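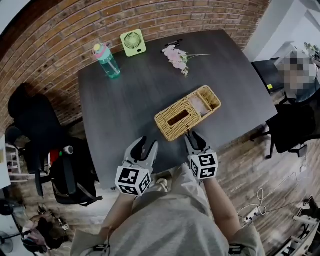

Fig. 1. Table, gray top, rattan tissue box and the little green fan.

22/03/2025, glaze notebook, Skavard studio

Okay, so the ash glaze finally went through a full firing and I have opinions! Writing them down before I forget which tile was which (again, I know, I know).

Recipe is the same Riihimäki base I mixed in November, only this time I sieved the wood ash 2 times and let it settle overnight before pouring off the top water. It felt much smoother on the brush. I put it on 4 test tiles, all from the Stumer clay, the speckled one with the coarse grit. Batch weight was 866 g dry, which is way more than I needed, so there's a lidded bucket under the sink if anybody wants to play with it. Please stir from the bottom, it settles like concrete.

Tile A, one thin coat: kind of a sad tan. Skip it.
Tile B, two coats: lovely soft green where it pooled in the stamp marks, with a bit of brown breaking over the edges. My favorite by a mile.
Tile C, three coats: ran. Not onto the shelf, thank goodness, but it got to the foot and hung there in a fat drip. I ground it off.
Tile D, two coats over the iron slip: nearly black, shiny, little pinholes all down one side. I think I rushed the slip and trapped air. Worth another go with a slower drying day in between.

The logger on the Momov kiln says firing 1519, slow program, no faults. Top shelf looked hotter than the bottom to me (the cone up there was flat on its face, the lower one only bent halfway over), so B might come out different lower down. I'd like to fire a copy of it on the bottom shelf before I put this glaze on anything bigger than a cup.

Also, the lid brick on the left has a new crack, hairline, maybe as long as my thumb. I marked it in pencil so we can see if it grows.

Next load: B again, top and bottom, plus D with the slip properly dry. And a small bowl, because I can't help myself. Need more kiln wash, the tub is down to crumbs.

Search this notebook
Enter keyword Go

Recent entries
Iron slip, second try
Sieving ash without making a mess
Shelf grinding and kiln wash
Stumer clay shrinkage bars

Last updated 22 hours ago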